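Kitchen and front-of-house helper wanted at Durum, Ardale — part-time, with some washing up (all right, quite a lot of washing up)

Posted Feb 5, 2019

Hello! I'm Kyriaki Theodorakopoulos and I run Durum, a small lunch place on the corner where Cingate meets the old market in Ardale. We make soup, flatbreads, big salads and one hot dish a day, and we close at four. I'm looking for one more person to join us, and I'd rather write this the way I talk than borrow the wording from a jobs site, so bear with me if it goes on a bit.

The short version: 20 hours a week over five shifts, £9.10 an hour plus an equal share of the tips, lunch every shift, and you'll be home well before tea. The long version is everything underneath.

What the job is

You'd be half kitchen, half front. In the mornings that means chopping, rolling dough once you've learnt how, filling the water jugs and getting the tables ready. From noon until two you'd be carrying plates out and carrying them back again. After that it's dishes, and this is the part I want to be properly clear about before anybody gets excited about the flatbreads.

We wash up by hand. We had a dishwasher when I took the place over and it was a noisy, leaky thing that took up the only decent corner, so out it went and in went a second sink. I like it much better. It does mean that somebody is at the sink for a good chunk of the afternoon, and on most shifts that somebody would be you, with me or Līga drying and putting away. The radio goes on. We take turns choosing the station, and I am told my choices are the worst.

Our plates are stoneware from a potter called Triantafyllou (a second cousin of my mother's, and no, I don't get a discount). They aren't terribly fragile but they do chip on the rim if they knock together, so we stand them up in the rack one to a slot and never stack them wet. If you're a person who builds a great tottering heap on the draining board and tiptoes away from it, I completely understand, I was married to one, but this may not be the kitchen for you.
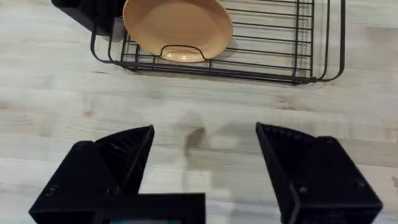
A plate standing up in the rack, the way we like them.

The rest of the dish work is the ordinary sort. Glasses first while the water is clean, then cutlery, then plates and bowls, and pans at the end with fresh hot water. Cloths go in the wash every night. The racks get lifted and wiped underneath before we leave, and the wooden surfaces are dried off properly and oiled once a month. I'll show you all of it. It takes a couple of shifts before your hands know where everything lives, and I won't be standing behind you tutting.

The hours

Shifts run from 10.45 to 2.45, with somebody else (me, nearly always) doing the early start and the locking up. We settle the rota a fortnight ahead and I stick to it. If you need to swap, ask the others first and then tell me, and unless it leaves us short I'll say yes. We shut for a week in October when I go to see my mother, and that week is paid. The rest of your holiday is yours to choose, though I'd be grateful if we didn't all pick the same bit of August.

School-run people, this might suit you very well. Līga does the run at both ends and has never had to leave her apron on to make it.

Who I'm after

You don't need to have worked in a café. Līga Tamošiūnaitė, who now makes all our bread and a good half of the decisions, came to us from a shoe shop. What I would like is somebody who turns up when they say they will and who can be friendly with a customer even when the soup has run out and the customer had their heart set on it. You'll be on your feet for the whole four hours apart from lunch, and the flour comes in sacks. You needn't lift those on your own, we do it in pairs.

It helps if you notice things. I mean the jug that's nearly empty, or the elderly gentleman at the window table who'd like his bill but doesn't want to wave. I can teach dough and I can teach the till, but that side of it is harder to teach and I've more or less given up trying.

If you've got a food hygiene certificate, lovely, bring it along. If you haven't, we'll pay for the course and for the hours you spend doing it. You must be over 18 and have the right to work in the UK. Your English needs to be good enough to take an order and to ask about allergies, and to understand the answer — that last bit matters a great deal and I'm strict about it.

What you get

As I said, £9.10 an hour, paid every fortnight straight into your bank. Tips are shared out equally by hours worked, kitchen and front alike, and that includes whatever goes on the card machine. Lunch is whatever's on the menu that day and you sit down to eat it, at a table, with a fork. I've worked in places where you ate a heel of bread standing by the bins and I'm not having it here.

Aprons are ours and we wash them. Shoes are yours: flat, closed, with a bit of grip please, as the floor by the sinks gets slippery. If your skin doesn't care for washing-up liquid there are gloves in three sizes and a very large tub of hand cream that Līga guards with her life.

There's bread to take home on most days. There is sometimes soup too, if you bring a pot with a lid that fits.

What's less good

It gets warm. The oven is on from early morning and the kitchen is narrow, so in summer we prop the back door open and drink a lot of water. Noon until two is properly busy, and there's no point my pretending it's a dreamy little café where you'll be arranging flowers. The room seats 40 and on a good day we fill it and then fill it again. You'll learn to say "behind you!" in your sleep.

There's no parking on Cingate. The 446 bus stops almost opposite, and there's a rail in the yard for bikes. The staff loo is up a steep flight of stairs. The kitchen itself is on the ground floor with no step from the street, so if the stairs are a worry, talk to me, as the customer loo is on the level and perfectly nice.

And I'm fussy. I might as well own up. I like the cups with their handles pointing the same way and I like the tea towels folded in thirds. I say please when I ask for it, and I do try to laugh at myself, but if that sort of thing would drive you up the wall it's better we both know now.

How to apply

Please don't send me a four-page CV. Write me a letter or an email, as short as you like, telling me what you've been doing lately, which days you could work and why this one caught your eye. If there's a dish you cook well, put that in too. It won't get you the job but I do like to know. Spelling doesn't matter.

You can drop it in at the counter any time after two, when I've got a minute to say hello, or post it through the door at Durum, Cingate, Ardale. If you email, put job number 863 in the subject line so that it doesn't get lost among the flour invoices. The address is on our contact page. I'll answer every single person who writes, even if it takes me a little while.

If we like the sound of each other I'll ask you in for a cup of coffee and a chat, and after that for a trial shift. The trial is two hours and it's paid at the full rate whatever happens, with lunch. You'd spend the first hour out front with Līga and the second in the kitchen with me, and yes, you'll be asked to wash some plates! Bring a clean T-shirt to change into, as everybody gets splashed the first time at the deep sink.

I'd like somebody to start within the month but I'll wait for the right person if they've notice to work. I'll take this page down when the job has gone, so if you're reading it, we're still looking.

A few things people have already asked

Can two friends share the job? Possibly, if you can cover the five shifts between you and both come for a trial. Write to me together.

Is there a chance of more hours later on? In summer, yes, and if Līga gets her way and we start selling loaves over the counter there'll be some earlier mornings going as well. I can't promise either.

Do you have to eat meat, or cook it? No. We do one meat dish a week at most and somebody else can handle that.

Can I bring my dog? I'm so sorry, no. He can come in as a customer, though, and there's a bowl of water by the door.

Kyriaki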